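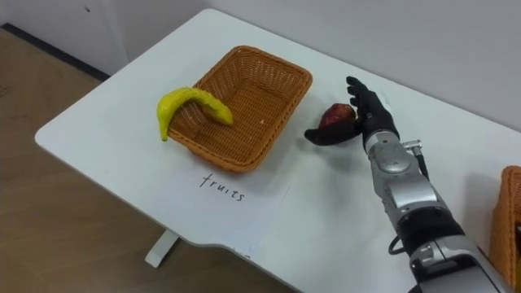
The Plokside basket with the yellow banana over the rim, and my handwritten "fruits" label in front

Plokside Woven Basket, rectangular

Item no. 447
In stock, ships from our Clulton shop

I've been selling baskets for long enough to get picky about them, and this is the one I keep at home too (two of them, if you must know, one for lemons and one for mail). It's a plain rectangular wicker basket in a warm tan-orange, woven tight all the way around, with sides that slant out a little so you can reach in without scraping your knuckles. The bottom is flat and woven the same way as the sides. It sits still on a table, and that's more than I can say for the round one we used to carry!

People buy it for all kinds of things. Majdi Khalaf ordered six for his preschool room in August and uses them for sorting games: one basket for play fruit, one for vegetables, one for blocks, with the word written on a sheet of paper in front of each. I liked that so much I stole the idea. You don't need a fancy tag. A black marker and a sheet of white paper do fine, and when the kids move on to something else you just write a new word.

What you get

One basket, no lid, no liner. The toy fruit is not included (I get asked this a lot). If you want play food to go with it, look at the Twal set, which has its own page.

Size and care

It's 46 cm on the long side, measured across the rim, and since it's handmade yours may be a hair over or under. Shake it out now and then, because crumbs and little specks like to settle in the weave at the bottom. An old toothbrush gets them out. Wipe with a barely damp cloth and let it dry in the open air. Please don't soak it, and please don't put it in the dishwasher. Somebody did. It came out looking like a bird's nest.
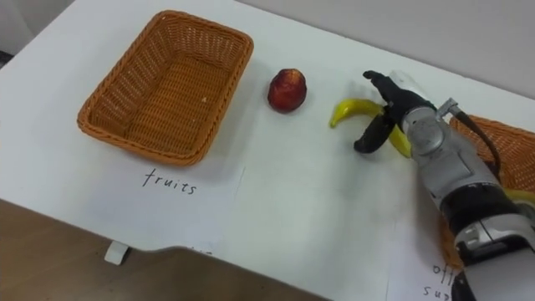
Empty basket on a white table, red fruit next to it

Color

The tan-orange shows up really nicely on a white table, and it's a touch warmer than the Olano basket, if you already own that one and are hoping to match. Side by side they look like cousins. The rim is braided and thicker than the rest, and that's the part I'd grab when you carry it.

What buyers have told me

"Bought one for the kitchen, my daughter took it for her toy groceries, so I bought another." Wissam Ghanem

"Good weave, no loose ends. Wish it came in a deeper size." Matěj Malý

A deeper one is on my wish list too, Matěj. I've sold roughly 2000 of this size, so I think the weavers can be talked into it.

Questions about bulk orders for classrooms? Write to me through the contact form and put the item number in the subject line.

Dima Atallah
Page updated 26 Feb 2020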